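Calibrar un sensor de fuerza barato sin banco de ensayos

lunes, 3 de septiembre de 2007

Llevo desde marzo peleando con la deriva de las celdas de carga de mi brazo de sobremesa, y como varios lectores me han escrito por el mismo asunto dejo aquí el procedimiento completo. El controlador es un Deker de segunda mano, con el firmware Pryor y la tarjeta de adquisición que vendía Protelham antes de cambiar de catálogo.

El síntoma es conocido. Se enciende el equipo, se hace el cero y a la media hora el sensor marca un peso que no existe. En mi caso la lectura en vacío subía hasta el equivalente de casi 30 gramos. Para apretar un tornillo no importa. Para sujetar algo blando, sí: el lazo de control cree que ya tiene contacto y deja de cerrar antes de tiempo.

Lo primero que hice fue descartar la alimentación. Cambié la fuente por una lineal, separé las masas y trencé el cable de señal. El ruido bajó, la deriva siguió igual. Después desconecté los motores y dejé encendida únicamente la electrónica. Tampoco hubo cambio apreciable, así que el calor de los servos no era la causa principal. Quedaba el amplificador, que va montado sin disipación junto al regulador – un error de diseño mío, dicho sea de paso.

Con el amplificador trasladado al otro extremo de la placa, el problema se redujo a algo que se puede corregir por software. Tomo 500 muestras en vacío a los 6 minutos del arranque, descarto los extremos y guardo la mediana. Luego repito con una pesa patrón de 600 gramos. Con esos dos puntos sale una recta, y la pendiente apenas varía de un día a otro. El desplazamiento sí varía, de modo que lo recalculo cada vez que la pinza está abierta y quieta. 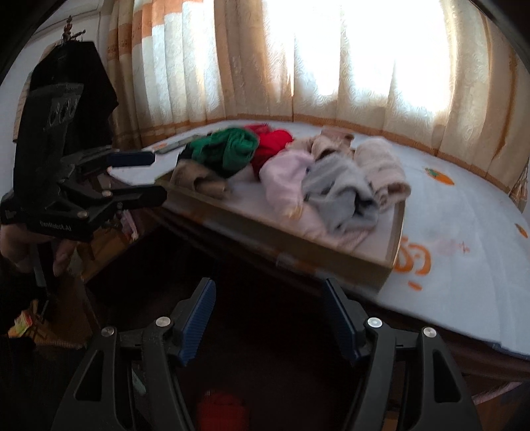
Ropa enrollada en una caja de cartón sobre la mesa.

La condición de «quieta» merece un comentario. En la primera versión comprobaba que la velocidad ordenada fuese cero, y eso no basta: la estructura sigue oscilando un rato después de la orden de parada. Ahora miro la varianza de la propia señal en una ventana corta. Si supera el umbral, no se toca el cero. El umbral lo ajusté a mano y no tengo ninguna justificación teórica para el valor que uso.

Para el filtrado probé la biblioteca Lulent, que incluye un filtro de mediana y otro de Kalman ya preparados. El de Kalman da una curva más bonita en pantalla, pero introduce un retardo que el lazo nota. Me quedé con la mediana de ventana corta seguida de un paso bajo de primer orden. Quien tenga un procesador más rápido quizá prefiera lo contrario.

Dos advertencias. El firmware Pryor guarda el desplazamiento como entero con signo y lo trunca sin avisar, así que conviene escalar antes de escribir. Y la tarjeta de Protelham invierte la polaridad del segundo canal respecto al primero; en el manual figura en una nota al pie que yo tardé bastante en encontrar.

Queda pendiente la compensación cruzada entre ejes. Con carga lateral el eje vertical todavía se contamina, y una recta por canal no lo arregla – hace falta una matriz completa y un útil para aplicar fuerzas en direcciones conocidas. El útil está dibujado y sin mecanizar. Subiré el código cuando quite las rutas absolutas.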